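The Case for the Shallow Tray
Opinion
By Roxana Dumitrescu

The workshop at Clutari holds 509 listed part numbers, and for most of its history it had no agreed way of putting any of them down. Parts were drawn from the store, carried to a bench and left in whatever was nearest. Deep crates were used for brackets, lids of crates for washers, and on more than one occasion a coat pocket for the last of a set of screws. The present management has spent two years correcting this, and the correction has been criticized as fussy. I wish to defend it.

The question under dispute is a modest one. Under the revised storage rules, formed sheet-metal parts in current use are kept in shallow open trays on the upper level of the shelving, one layer deep. Parts awaiting a decision go on the level beneath, laid out on plain white paper. Bulk stock stays in the store. Several colleagues, among them Petrică Moldovan, whose experience in the press shop exceeds my own by a wide margin, have objected that this wastes space and sends people walking to the store more often than they should. He is right on both points. A deep crate of the old Hisitz pattern would take 40 brackets of the common size if they were tipped in without care. A tray takes a handful. Anyone who measures a shelf by how much metal it will hold must conclude that the tray is a poor container.

I do not believe that a working shelf should be measured in that way. The store exists to hold quantity, and it does so adequately. The shelf beside the bench exists to put the next part into the hand, and a part that must be dug for has not been put there. Formed brackets are unusually bad at being heaped. They have folded sides and openings, and each finds a way to hook its flange through the opening of its neighbor. A person who reaches into a crate for one bracket lifts out a chain of them, shakes it, and returns most of it with corners bent. The damage is slight and seldom reported. It appears later, at assembly, when a hole will not line up and the fitter is blamed for it.

When the change was first proposed, Traian Manole kept a tally of parts returned from assembly as out of square. He recorded 60 in a single month, nearly all of them from crates that had been filled to the top. I make no large claim for this figure. It came from one workshop in one month, and July is a month in which temporary staff are engaged and the regular staff are tired. It was nevertheless enough to persuade the purchasing office to pay for trays, and that office is not easily persuaded.

There is also the matter of seeing. A tray with low sides can be inspected by a person walking past. It is plain at once whether the right part is in it, and whether something has got in that does not belong. Offcuts and thin strips of scrap travel with pressed parts through every stage of their life, and no quantity of instruction has ever stopped them. In a deep crate they settle to the bottom and remain there, sometimes for years. When the Agbayani line was cleared for repainting, the crates beneath it gave up enough loose strip to fill a bucket, together with a tape measure that Horațiu Anghel had reported lost under a previous supervisor. In a shallow tray a scrap lies in view, where it may be picked out by whoever next has a moment.

Color deserves a word, although it was treated as a trivial question when it was raised. Bare metal parts on a gray or metal surface are hard to pick out under workshop lighting, and the difficulty grows toward the end of the afternoon. A strong blue solves this at no added cost. The first trays delivered from Grirker were gray, and it was Mr. Anghel who asked that the order be changed. His request was noted in the minutes as a preference. I would have recorded it as a technical improvement.

Blue plastic
Bracket tray on the top shelf; comb-like strips set out on paper below. 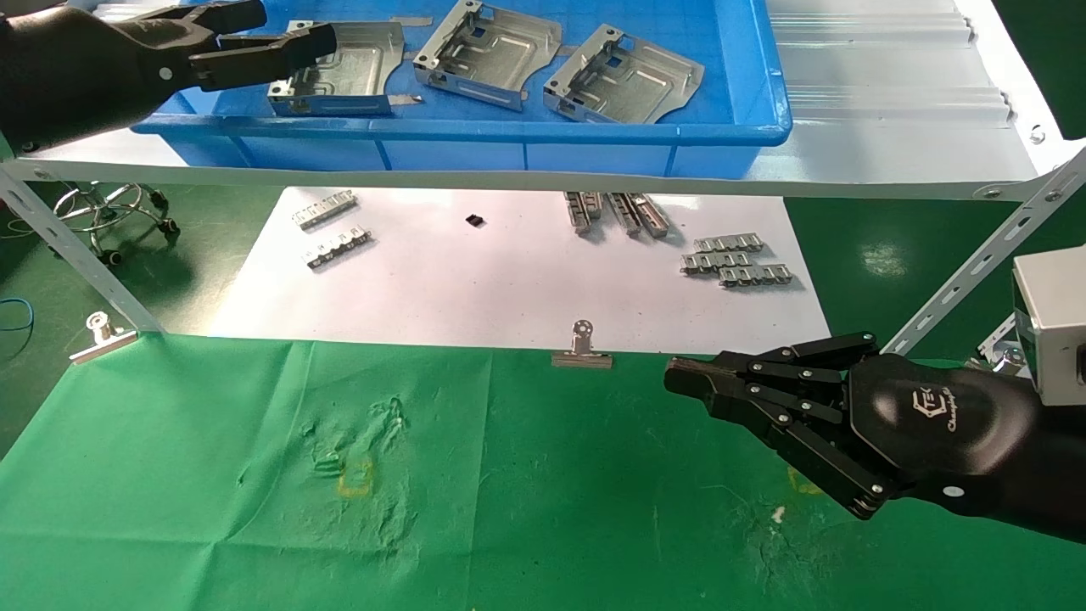

Three formed brackets in an open tray, with two loose strips still to be picked out.

The brackets in such a tray do not lie in neat ranks, and the rules do not ask that they should. Some lie flat and some stand tilted. Our critics have supposed that the new system demands the tidiness of a shop window, and have objected to it on those grounds. It demands only that each part be visible and free to be lifted. I should resist any amendment requiring parts to face the same way, for the time spent arranging them would not be repaid.

The white paper on the lower level has attracted more ridicule than any other provision, and I concede that paper in a metal workshop has a short life. It becomes creased and marked, and has to be replaced. Yet small pressed pieces, particularly those with rows of narrow tabs, are very difficult to judge against a shelf surface that is itself scratched and worn. On white paper the outline of the piece is clear. Emanuel Stanciu, who is responsible for sorting doubtful parts, has asked that the sheets be kept, and in my view the person who does the sorting should have the deciding voice on what he sorts upon.

Mr. Moldovan's strongest argument concerns the slotted shelving itself. The frames were bought so that the levels could be raised or lowered to suit the load, and in the years since they were put up very few have been moved. He proposes that the upper levels be lowered and a further level added, so that the space lost to trays is recovered in height. I support this without reservation. It would require an afternoon's work with a wrench and the temporary removal of the panels and other flat stock now kept beside the trays. It would also give us reason to ask whether flat stock should be there at all - a question the rules presently leave to the habits of each bay.

What I cannot support is his further suggestion that the crates be brought back for the busiest months. It is in those months that parts are thrown down in a hurry and snatched up in a hurry, and that new people reach into containers whose contents they do not know. A rule suspended whenever the shop is busy would soon be a rule for the quiet weeks only, and in the quiet weeks we could manage well enough with crates.

The storage rules are due for review before the end of the season. I ask that the tray and the paper be retained as they stand, that the shelf heights be altered as Mr. Moldovan proposes, and that the remaining crates be moved to the store and clearly marked for bulk stock. Written comments may be left at the bay office until four in the afternoon on the day before the review.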